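Section 4. Before you let the arm move: house rules for the bin cell

I wrote most of this section after my second month on the Bredach cell, so it's the stuff I wish I'd had taped to the wall on my first day. Ainhoa Cifuentes went through it in June and made me tighten up the parts about clamps (thanks, Ainhoa!). If you've run a cell before, please read it anyway - our rules are a bit stricter than what you may be used to.

4.1 Setting up the bins

1. Put both bins on the table, back to back, and push them together until there's no gap you could get a finger into.
2. Clamp them where they meet. Tighten by hand, then lean on the near bin with your palm. If it slides at all, loosen everything and start over.
3. Walk the cables and hoses from the wrist back up the arm. They need enough slack for a full turn of the wrist, and they must never hang lower than the tool.
4. Drop in your blocks. Mix them up! Some touching, some off on their own, one or two near a wall. A tidy bin teaches you nothing about your grasp settings.

Note: Scratched walls and chipped paint are fine. A bent wall is a different story, so swap the bin and tell Bảo Khương, who keeps the spares list.
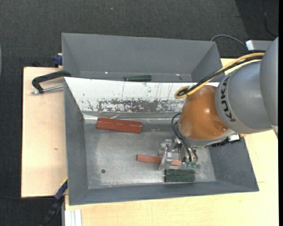
I always do the first few picks in slow mode with my thumb on the stop button, and I'd like you to do the same, even on a day when the cell ran perfectly all morning. Go for a block out in the open first. Leave the ones lying side by side for later, when you know the fingers are coming down where you think they are.

4.2 First picks

5. Load the Carrasco job file and check that the speed limit reads 43 before you touch anything else. The screen shows it as a bare number, top left.
6. Jog down until the fingers are just above the block. Stop. Look at it from the side as well as from the front.
7. Close, lift, hold, and only then move across to the other bin.
8. Write the pick in the log, good or bad. We were at 1,178 entries when I wrote this, and the bad ones are the ones I go back to most.

Caution: Never reach into either bin while the drives are on. A paused arm counts as a moving arm. Drives off, key in your pocket, then hands.

Caution: If a block gets wedged against a wall, don't try to push it free with the gripper. I did that once and spent the afternoon filling in a Roretti repair form.

4.3 Handing over

Two people sign the sheet at every change of shift, the one leaving and the one taking over. Check the clamps together while you're both standing there. If you have moved a bin even a tiny bit, say so out loud and write it down, and the next person starts again from step 1.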